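Sunday, April 12, 2026
Jestisar bay, humanoid, produce handling setup

Picked up from Bríd's note on the board: left hand index finger slow to open after a long run. Confirmed. Commanded full open from a closed fist, index lags the other fingers by a visible amount, then catches up. Right hand is fine on the same command.

Checked in order:
- hand supply at the wrist connector, steady under load
- finger zero offsets, index had drifted, rest within limits
- cable loops along the left arm, elbow to wrist

The loops are the likely cause. With the arm reaching forward and down, the outer loop pulls tight just before the wrist reaches full rotation. Let out slack at the elbow tie and moved the tie toward the shoulder. Re-zeroed all left hand fingers with the Zirnimska utility, saved as a new offset file, old one kept. Ran 300 open/close cycles with the arm tucked. No lag.

Then moved to the work position. Both crates loaded with the usual fruit, cart on the left, stand on the right. Stand crate is tilted, cart crate is flat, so the two hands need different approach angles and should not share a wrist limit. They were sharing one. Split it in the config, left and right now separate entries. 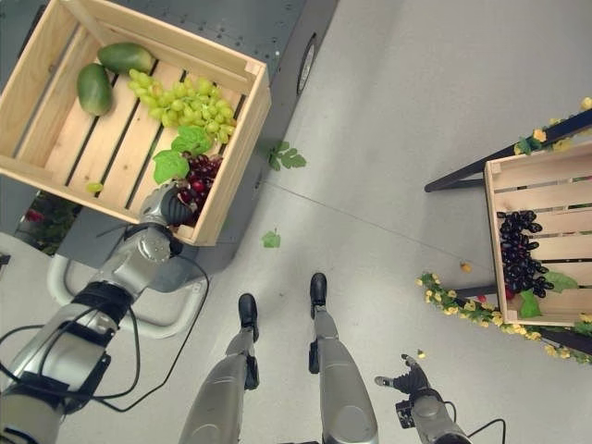
Left approach comes in at the front corner of the cart crate. Lowered the closing current on the left hand for grapes. At the old value the fingertips kept driving after contact, and that kind of load would also explain some of the index drift. Papayas need the higher value, so closing current is now set per item instead of per hand. Bríd wanted this in September and I put it off.

Foot placement: the balance controller is happiest with the feet parallel, but the left reach is shorter if the stance is staggered a little. Tried both. Kept the slight stagger for now. Reach is enough if the cart is pushed up to its mark, and the Mac Giolla stance file stays valid.

Garland on the stand sheds. Leaves and petals get under the feet and I don't want them in the ankle joints. Sweep before each run, and look at the ankles when the robot is back on the hoist. Added to the start sheet.

Second test, arm extended, 600 cycles on the left index only. Lag did not come back. Motor temperature leveled off well before the end. Cable slack at full reach is 12 mm, measured at the wrist, and I would like more. The Jostow spare harness is longer but has the old connector, so it needs a new end crimped before it is any use.

Open items:
- crimp and test spare harness
- repeat the finger zero check after 8 hours of running, log the index separately
- right arm cable is thin, check strain relief at the hand, fit one if missing
- Bríd to confirm wrist limits in the shared config before anyone pulls it

Left powered down, e-stop in, batteries on charge.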